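Session 5 notes, Household Basics, Trarkthorpe evening group
May 19, 2025

Right, this is the bottles and cups session, written up for those of you who missed it and for those who were there and (like me) can't read your own handwriting afterwards. Last time we did drawers. This one is all about the stuff that stands on top of a table and never quite goes home.

## 1. What's on the table

Tables collect containers. Mine at home does it overnight! You have the thing you drink from, the thing you clean with, a water bottle or two, and then something small you put down while you were thinking about something else. I like to start by sorting them by what they're for and leaving size and colour out of it completely.

- **Drinking:** cups, water bottles
- **Cleaning:** sprays, anything with a trigger
- **Don't know yet:** everything else, all in one spot
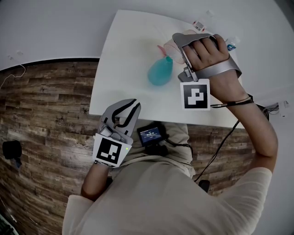
*Pink cup and spray bottle, with the water bottle further over.*

The "don't know yet" spot is allowed. I used to make people decide on everything straight away and it took us most of an evening to do one table, and Gert Magagula went home with a headache. Give it a corner and come back to it.

## 2. Drinking things and cleaning things

Keep them apart. If you only take one thing away from tonight, please let it be that. A spray bottle next to an open cup is how you end up with a fine mist of cleaner in your squash, and I've tasted it (once, August, my own fault entirely).

What I do is pick a side for each. Cleaning to the left, drinking to the right, or the other way round if you're left-handed and it suits you better. Then I move one thing at a time and set it down properly before I go for the next. 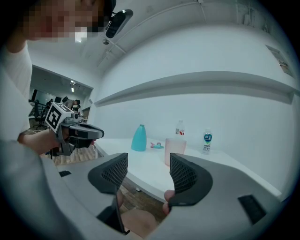

And do look at your labels while you've got a bottle in your hand. If you refill, write on it what's inside now, with a pen that doesn't rub off. The old label is no help to the next person who picks it up. I keep a roll of masking tape in the kitchen for this and it lasts for ages.

## 3. Light things fall over

Empty plastic cups weigh next to nothing, so they want a bit of thought.

1. Hold a cup low down on its sides, gently. Squeeze a thin one and it bends.
2. Put tall bottles at the back and short things in front.
3. Bring your hand in from the side, so your sleeve isn't dragging over everything.
4. Caps on before you move anything with liquid in it.
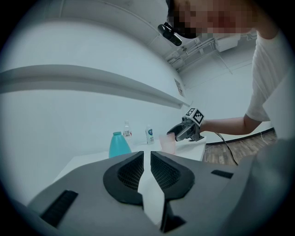

Le Roux asked whether it's worth buying a tray. I'd say yes if the table gets used for meals, because you can lift the whole lot off in one go. If it's a desk you hardly ever clear, save your money and try a shoebox lid for a week first.

## 4. Standing up or lying down
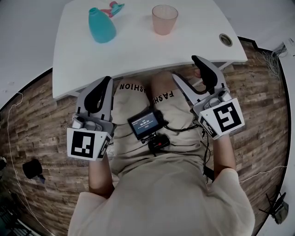 Spray bottles are top-heavy, that's the trouble with them. The trigger sticks out, you catch it with a cuff and over it goes. A turquoise one lying on its side near the far edge of a desk, with the cup still upright beside it, is just the sort of thing I'd fix first. Stand it up, check the head is screwed on tight, and bring it in from the edge. If your desk has a cable hole, keep liquids well clear of that too.

## For next time

Do one table at home, any table, and jot down what ended up in your "don't know yet" corner. Bring the list. We'll be on page 17 of the booklet, and Jerach has spare copies if yours has gone missing.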